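About us

Niladent is a small company which writes working rules for robots that take apart and assemble electronic equipment. We started in one rented room in Iltia, and today we have 26 employees and a workshop of our own. Our clients are repair centres, recycling plants and technical schools.

We do not sell robots. A client comes to us with a robot arm and a job, and we help to make this job safe, repeatable and well written down. Desktop computers are our oldest subject.

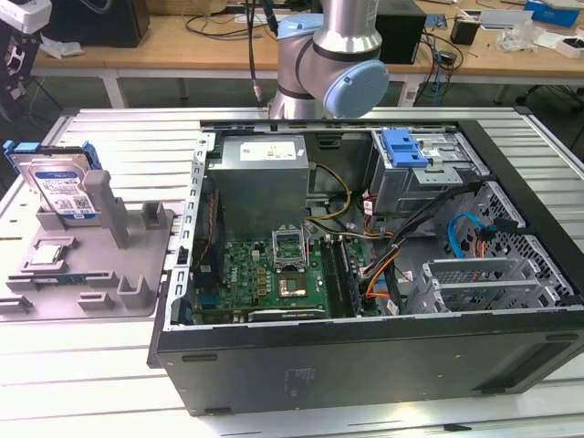 Our rule book is called Hakine. The first edition had 50 rules, the present one has 148. Each rule is one sentence long and must be understood by a new operator on the first reading. If two operators understand it differently, we write it again.

Some rules which our clients know well:

Parts that leave the case go to a fixed place in the fixture.
Cables are moved away from the path of the gripper before the arm goes down.
An open processor socket is not touched with a tool or a finger.
The operator says aloud "hand in" before reaching into the case, and the arm stays still until "hand out".
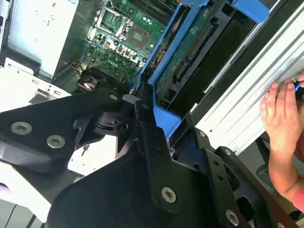 Can we use Hakine if our robot is of a different type?
Most of the rules speak about the workplace and the operator, so they stay the same. The chapter on grippers must be adapted, and we do this together with you during the first visit.

We are also careful with what we promise. A rule book does not replace the risk assessment, which every owner of a robot must do for his own workplace. We can read your assessment and give our remarks in writing. 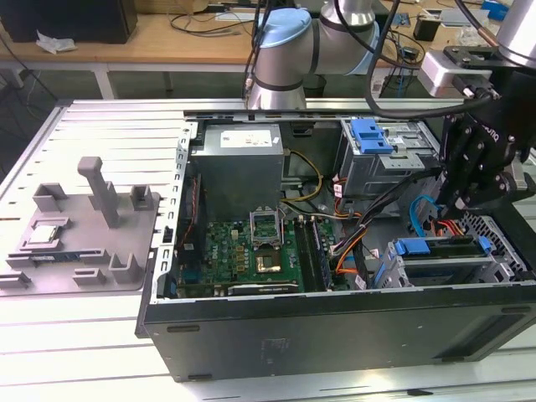 Iltia, 4 March 2024

The new edition of Hakine is ready. It has a longer chapter on hard drives and their brackets, and the chapter on memory modules was checked again from the beginning. We received 348 remarks from readers of the last edition and answered almost all of them. Printed copies can be ordered from our office in Sayce.

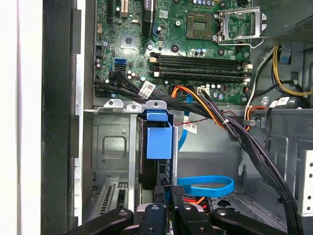
Open desktop computer with empty processor socket, seen from the gripper side.

The next course for operators begins in September. Groups are small, and every participant works at the bench. Please write to us in English or in your own language, and we will find a colleague who can answer.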